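3. Setting and materials

3.1 The two offices

The study followed how people in shared offices claim pieces of a common table, and for how long the claim survives once the person has gone to lunch. Earlier work on territorial behavior has mostly looked at libraries and cafeterias, where strangers compete for seats. We were more interested in coworkers, who know each other's names and have to go on being pleasant afterward.

Both sites belong to Nurnel, a mid-sized supplier of billing software. The Landgate office has an open floor with one long table in the middle, bought for meetings and used for nearly everything else. The Motumine office is smaller and has a separate room for shared work, which the staff call Fang after a meeting room naming contest that management now regrets. Neither site assigns seats at its common tables. Both have a written policy that tables must be cleared at the end of the day. We found the policy taped to a wall at Landgate, behind a coat rack.

Observation ran for seven weeks, starting in November. Staff were told that we were studying "how shared space is used," a phrase vague enough to be accurate. Several of them assumed we were there to take away the table. This produced a burst of tidiness in the first few days, and we dropped those days from the analysis.

3.2 What counts as a marker

We define a marker as any object left on a shared surface that other people treat as a reason to sit somewhere else. The definition rests on what others do and leaves the owner's intentions out of it. A sweater forgotten on a chair is a marker if people walk around it, and a sternly worded note is no marker at all if somebody sets a sandwich on it. Both cases came up.

Markers were sorted into three classes. Personal markers are things an owner would miss, such as keys, glasses or a phone. Work markers suggest a task in progress: paper, pens, a notebook left open. Residual markers are what remains of eating and drinking. Our pilot coding had a fourth class, "unclear," which grew so quickly that we had to abolish it.

Open notebooks gave us the most trouble. A closed notebook is easily moved, and people move it without much guilt. An open one seems to announce that its owner is in the middle of a thought, even when nothing has been written in it. In interviews, staff described blank pages as "still being used" and were a little offended when asked by whom. Drinks raised a similar problem, as nobody wishes to lift a stranger's can to learn whether it is finished. We therefore coded cans and cups as residual markers by default, and moved them to the work class when they stood near paper (Figure 1). 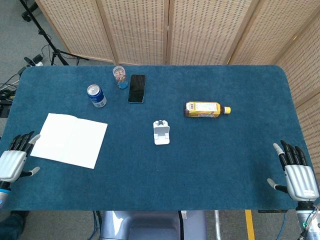 Figure 1. Open booklet with blank pages, drink can and small clear plastic cup on a blue felt-covered table. Under our rules, all three are coded as work markers.

3.3 Coding procedure

The first author and Shirin Hashemi coded all sessions independently, using paper sheets and a wall clock. The full set contains 722 marker events. An event began when an object was left and ended when it was collected, moved by another person, or absorbed into the general clutter, at which point we could no longer say whose it was or whether it had ever been anyone's.

The two coders agreed well on personal markers and less well on residual ones. Most of the disagreements concerned napkins. Dr. Hashemi holds that a folded napkin is a claim and a crumpled one is garbage, while the first author has seen her fold garbage. We settled these cases by discussion, and the ones that discussion made worse were left out. The coding sheet was last revised on 7/25/25, and the later version was applied to all events, including those coded under the old rules.

Intervals were measured to the nearest minute. We did not try for anything finer, given the wall clock.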